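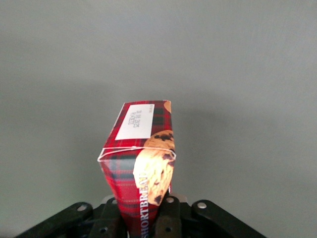 Un informe negativo también caduca

Por Heather Aitken
Tiempo de lectura: 7 minutos

En la consulta de neurogenética de Skammont tenemos una carpeta compartida que se llama «Negativos». Contiene 500 informes de exoma en los que el laboratorio no encontró ninguna variante que explicara la enfermedad del paciente. Casi todos terminan con la misma frase: «Se recomienda valorar un reanálisis de los datos en el futuro». La frase no dice quién debe valorarlo ni cuándo es el futuro. Tampoco dice quién lo paga.

Mi opinión es que esa frase, tal como está redactada, debería desaparecer de los informes. Un laboratorio que emite un resultado negativo debería poner en él una fecha de revisión, y el hospital que lo recibe debería tener a una persona con nombre y apellidos encargada de que la revisión se haga. Lo que tenemos ahora es una recomendación que cada parte lee como una tarea de la otra.

Qué significa «negativo»

Cuando le decimos a una familia que el estudio genético ha salido negativo, la mayoría entiende que la enfermedad no es genética. Lo entienden así también bastantes médicos de otras especialidades, y lo he visto escrito en informes de alta. Lo que el resultado dice es bastante más modesto: que con el conocimiento disponible el día en que se firmó, con los genes que se miraron y con los síntomas que figuraban en la petición, no se encontró una causa.

De esas condiciones, el conocimiento cambia solo. Cada mes se publican asociaciones nuevas entre genes y enfermedades, y variantes que estaban clasificadas como inciertas acumulan casos hasta que dejan de serlo. La secuencia del paciente sigue guardada en un disco, exactamente igual que el primer día. Para encontrar algo nuevo en ella basta con volver a mirar. Es probablemente la prueba más barata que podemos ofrecer a alguien sin diagnóstico, y es la que menos ofrecemos.

Los síntomas también cambian. Un niño estudiado a los dos años por retraso del lenguaje puede llegar a los seis con crisis, con un trastorno del movimiento o con una resonancia que ya no es normal. El laboratorio filtró los datos pensando en el primer niño. Si nadie le cuenta lo que ha pasado después, una variante que hoy llamaría la atención seguirá en la lista de las descartadas.

Cómo funciona ahora

Funciona por insistencia. En los últimos años, casi todos los reanálisis que hemos pedido los ha provocado una madre o un padre que había leído algo y preguntó. A veces acertaban en la sospecha y a veces no, pero la pregunta abría la petición y la petición abría el archivo.

El problema de este método es evidente para cualquiera que pase consulta. Pregunta quien tiene tiempo, quien lee en inglés y quien ha encontrado una asociación de pacientes. También quien sigue viniendo. Las familias que se mudaron, las que se cansaron de venir y los adultos que pasaron de pediatría a neurología general y perdieron por el camino a la persona que conocía su caso no preguntan. Estamos repartiendo una prueba según la capacidad de reclamarla. 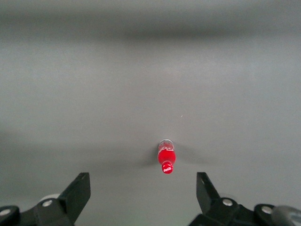
El paso de la consulta infantil a la de adultos merece una mención propia. En el nuestro, los datos genéticos viajan como un PDF adjunto, y el neurólogo de adultos recibe la última página, la de las conclusiones. Si en ella pone «negativo», lo razonable desde su punto de vista es dar el tema por cerrado. No conoce la versión de la lista de genes que se utilizó ni la fecha del filtrado, porque eso está en el anexo técnico y el anexo técnico se quedó en la carpeta de origen.

Un experimento pequeño

El año pasado, mi compañero Euan Munro propuso dejar de discutirlo y probar. Pedimos al laboratorio Urkow, que es el que procesa la mayor parte de nuestras muestras, que volviera a pasar por su sistema los casos negativos con más de 18 meses de antigüedad que nosotros eligiéramos. Antes de enviar cada caso actualizábamos el fenotipo con los datos de la última visita.

La parte lenta fue esa actualización. Hubo que leer historias enteras para rellenar un formulario que podía haberse rellenado en cada revisión, en unos minutos, con el paciente delante. En varias historias el último dato neurológico útil era anterior al propio exoma. El ordenador hizo su trabajo en una tarde y nosotros tardamos desde septiembre hasta la primavera en hacer el nuestro.

No voy a dar aquí un porcentaje de diagnósticos nuevos. La serie es pequeña, los casos estaban escogidos y la cifra acabaría en una diapositiva de alguien sin ninguna de esas dos advertencias. Diré que hubo diagnósticos, que uno de ellos cambió un tratamiento y que otro permitió a una hermana adulta decidir si quería hacerse la prueba. También hubo una mayoría de casos que siguieron siendo negativos, y a esas familias les dimos una fecha para la siguiente revisión. Varias nos dijeron que era la primera vez que salían de la consulta sabiendo qué iba a pasar a continuación.

Las objeciones

Zdzisław Krawczyk, que dirige la parte de interpretación en Urkow, no está de acuerdo conmigo, y sus razones son buenas. La primera es de personal. Reanalizar es barato en máquina y caro en gente: cada variante que asoma tiene que leerla una persona formada para ello, y esa persona ya tiene en la mesa los casos nuevos, algunos urgentes. Si un laboratorio se compromete a revisar todo lo que ha firmado, su carga crece cada año aunque no reciba una sola muestra más.

Es cierto. Por eso no pido que se revise todo todos los años. Herramientas como Zerkari, la que utilizan en su laboratorio, comparan los datos antiguos con las asociaciones nuevas y avisan solo cuando aparece una coincidencia. Buena parte de los archivos no generaría ningún aviso durante años. Lo que hace falta es que alguien encienda esa comparación para los casos cerrados, que ahora mismo quedan fuera por defecto, y que el tiempo de lectura de los avisos figure en el contrato con el hospital. Hoy no figura. Pagamos por informe emitido y luego nos extraña que nadie quiera volver sobre un informe.

La segunda objeción es legal. Si el laboratorio revisa por iniciativa propia y encuentra algo, adquiere la obligación de comunicarlo, y puede que no tenga manera de localizar al paciente. Si no revisa, no sabe nada y no debe nada. Entiendo que un asesor jurídico prefiera la segunda situación, pero me cuesta aceptarla como norma de una prueba médica. La dificultad de localizar a la gente se resuelve en el consentimiento, preguntando el primer día si la persona quiere que la avisen, por qué vía y hasta cuándo. Nuestro formulario dedica dos líneas a este asunto y una de ellas es la de la firma.

La tercera me la planteó Lachlan Lennox, cuyo hijo está en nuestra carpeta. Me dijo que su familia había tardado mucho en dejar de esperar un resultado y que no estaba seguro de querer que le llamaran dentro de 10 años para volver a empezar. No tengo respuesta para eso más allá de la obvia: hay que poder decir que no, y hay que poder cambiar de idea después. Pero me hizo ver que yo venía tratando el reanálisis como una cuestión de logística y que para quien lo recibe es otra cosa. Una llamada del servicio de genética pasado tanto tiempo no es una llamada cualquiera, y conviene que la haga alguien que haya leído el caso.

Lo que pediría

En el informe, una fecha concreta de revisión, la versión de la lista de genes en la primera página y una frase que explique qué no se ha podido descartar. Esto no cuesta dinero. Torquil Purves, que coordina el laboratorio Innes, empezó a hacerlo por su cuenta y me cuenta que lo único que recibió a cambio fueron más llamadas de neurólogos, cosa que a él le pareció bien.

En la consulta, un fenotipo actualizado en cada visita con términos normalizados. A los neurólogos no nos gusta rellenar casillas y yo soy la primera que escribe «sin cambios» cuando llevo retraso. «Sin cambios» respecto a una nota que también decía «sin cambios» no le sirve a nadie que tenga que filtrar variantes.

Entre una cosa y otra, un responsable. Puede ser una asesora genética, y en nuestro caso creo que debería serlo, con horas asignadas y con acceso a los dos sistemas. En Skammont llevamos tiempo pidiendo ese puesto. La respuesta habitual es que la actividad no está codificada y que, por tanto, no puede justificarse. Como no se hace, no se codifica.

Mientras tanto seguimos con la carpeta. Euan ha añadido una columna con la fecha del último filtrado y la hemos ordenado de más antiguo a más reciente. Vamos por la parte de arriba.

Las opiniones de este artículo son de su autora y no sustituyen el consejo médico individual.

Utilizamos cookies propias y de terceros para analizar el uso de esta web. Si continúa navegando, entendemos que acepta su uso. Aceptar | Configurar

Contacto | Aviso legal | © Todos los derechos reservados | Volver arriba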